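Speaker notes - "Knowing what you have"
Kitchen habits session, Drutonley Community Hall
Length 25 min plus questions

Opening (2 min)

Wait for the door to close. The hall has an echo, so go slower than feels right.

Say who I am: Henrik Brandes, I teach the basic cooking course in Asgate and I have run the pantry survey for two years. I am going to talk about labeling and storing dry and frozen food at home. I am not going to talk about fresh produce. If someone asks about bananas, point them to the handout.

Ask for a show of hands. Who has something in the freezer right now that they could not name? Give them a moment. Most hands go up. Mine too.

Why I started (3 min)

Moved house three years ago and packed the kitchen last. Found four open bags of red lentils, all from different months, none of them empty. I had been buying lentils every few weeks because I could not see the ones I had.

Tell the chest freezer story if the room is friendly. Keep it short. The point is the soup that was really gravy, and I served it to my in-laws.

The survey (5 min)

Slide 3. We sent a form to 700 households in Asgate and Drutonley. We got 603 back, and that is a very good return for a form with no prize attached. Thank the library for letting us use the front desk.

We asked people to empty one shelf or one freezer drawer and write down every package. The total came to 1659 packages. For each one they wrote what it was, whether it had a date, and whether they planned to eat it.

Things to bring out:
- Store packaging was rarely the problem. The trouble was food that had been moved into something else.
- Flour and rice were the most often doubled up.
- People threw out homemade frozen food more readily than bought frozen food, even when it was newer.
- Several forms came back with "dinner" written as the contents.

Pause on the last one. It usually gets a laugh. Do not explain it.

Be clear that people filled this in themselves. We did not check anyone's cupboards. If somebody asks about margin of error, say we did not work one out.

Labeling (6 min)

Slide 5. Write three things: what it is, the date it went in, and how many it feeds. The third is the one people skip. A tub that says "chili, July" still leaves you guessing whether it will do for four people.

Write the date it went in, not the date you think it will go off. Guesses at the second one are all over the place, and most people lean early and throw out good food.

Masking tape works on plastic and glass at room temperature. In the freezer it lets go after a while. Freezer tape costs more but stays put. Put the tape on before the food goes in the freezer. Tape will not stick to frost.

Write on the lid and on the side. Lid for chest freezers and deep drawers, side for shelves. If you only do one, think about which way you look at it when you are hunting for something.

Keep the pen where the tape is. Mine are in a jar by the kettle. Before that the pen lived in a desk in another room and I labeled maybe one tub in five.

Pass the sample tubs along the rows now, not earlier, or they will still be going around during the next part. Get them back before questions.

Storage (5 min)

Slide 7. Dry goods first. Cool, dark, closed. The cupboard over the stove is the worst one in most kitchens and it is where most of us keep the spices.

If you pour a new bag into an old jar, empty the jar first. Tip the old flour into a bowl, fill the jar, put the old flour back on top. Takes a minute.

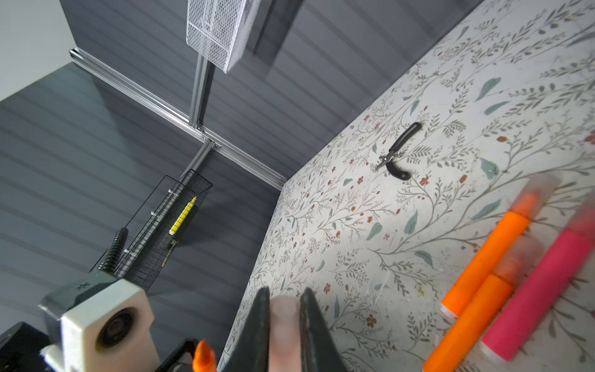

Freezer next. Freeze flat where you can. Bags laid flat on a tray will stack like books once they are solid, and they thaw faster. Leave room at the top of tubs for anything with liquid in it. Cool food before freezing, but do not leave it out all evening. Within two hours is the rule I teach.

Have a list on the freezer door. Cross things off when they come out. If the list gets messy, start a new one from what is really in there - do not copy the old list across, or the mistakes come along with it.

Someone will ask about apps. I tried one for a month and went back to paper. Say that and move on. A few people on the course like theirs.

What to do this week (2 min)

One shelf or one drawer. Take everything out, label what you can name, and plan two meals from it before the next shop. Do not start on the whole kitchen. People who do that tend to stop halfway with everything on the counter.

Anything you cannot identify, thaw in the fridge and look at it. If you still cannot tell, or you have no idea how long it has been there, let it go.

Questions

Likely ones:
Can I refreeze it? If it thawed in the fridge and stayed cold, generally yes, but the texture suffers. If it sat on the counter, no.
Is freezer burn dangerous? No, just dry and dull tasting. Cut it off or use it in soup.
Do I need matching containers? No. Matching lids help.
Where do I get the survey sheet? Stack by the exit, blank on the back for the freezer list.

Hall has to be clear by 9:00. Chairs go back along the left wall, projector cable goes in the gray box.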